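Postport Mug Packing Notes
README for the Postport folder, kept by Rhea Sarmiento

What's in here

Postport is our shared set of notes, tables and photos on packing mugs for the post. It started as a scrap of paper taped inside a cupboard door at Destwood, and it grew legs when Ingeborg Schmieder began writing down every cup that left the studio. Now it's a proper little collection and I'm so pleased with it! If you sell, swap or simply mail mugs to your favourite people, please help yourself.

The subject is narrow on purpose. Mugs only - plates and bowls live in the Trovunar folder and teapots will get their own one day (they deserve it).

Folder layout

mugs.csv - one row per mug, with colour inside, colour outside, glaze finish, height and handle shape
wraps.csv - one row per wrapping, linked to the mug by its number
photos/ - pictures of mugs and wrapping materials, sorted by month
notes/ - Ingeborg's handwritten pages, typed up by me, spelling mostly repaired

There are 1000 rows in wraps.csv as of September. Many mugs appear more than once, as we like to wrap the same cup in different ways and compare.

How we record colour

Inside and outside get separate columns. I argued for this early on and I'll keep arguing for it, because two-tone mugs are the best thing on the shelf and a single "colour" column turned half of them into plain white. Use everyday names: cherry red, cream, navy, moss. If the shade deepens toward the base, write down the brighter one near the rim and put the darker one in the comments.

Look inside before wrapping

Check the inside of each mug from straight above, with a good light on it. Glossy glaze throws bright reflections, so tilt the cup a little and see whether a mark moves. A reflection will travel and a speck or smudge will stay where it is. Log anything that stays in the "marks" column, even if it looks like it would wipe off.

The white mug with the cherry red inside is a lovely one to practise on. It has a long curved glint on the wall and a few faint specks and a thin grey smudge down at the base, and bubble wrap lying right there on the green surface beside it. 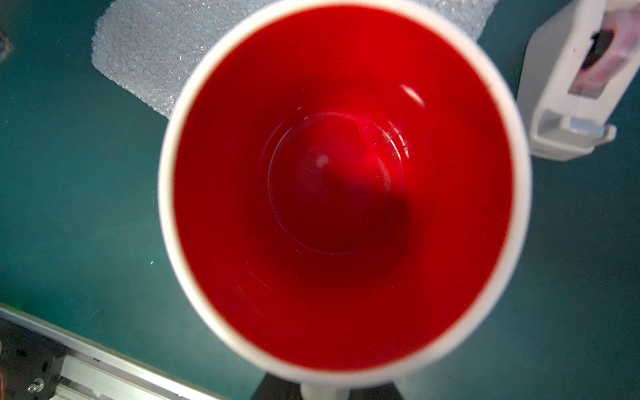 Wrapping codes

B2 - two layers of bubble wrap, bubbles facing in
P6 - six sheets of plain paper, one of them scrunched inside the cup
BP - paper inside, bubble wrap outside (my favourite, and Ingeborg's too)
X - anything else, described in the comments

Handles get their own twist of paper before the outer layer goes on. Put "y" or "n" in the handle column so we can compare later.

Known gaps

Travel cups are barely covered. The Ocampo batch has no heights, as the ruler went missing that week, and a handful of early rows use "grey" for anything from silver to charcoal. I'm working through those as I find the cups again.

Adding your own

Copy the last row, change the number and fill in what you know. Blank cells are fine. Send photos with the mug number in the file name, and tell me or Ingeborg if you want a new wrapping code added to the list.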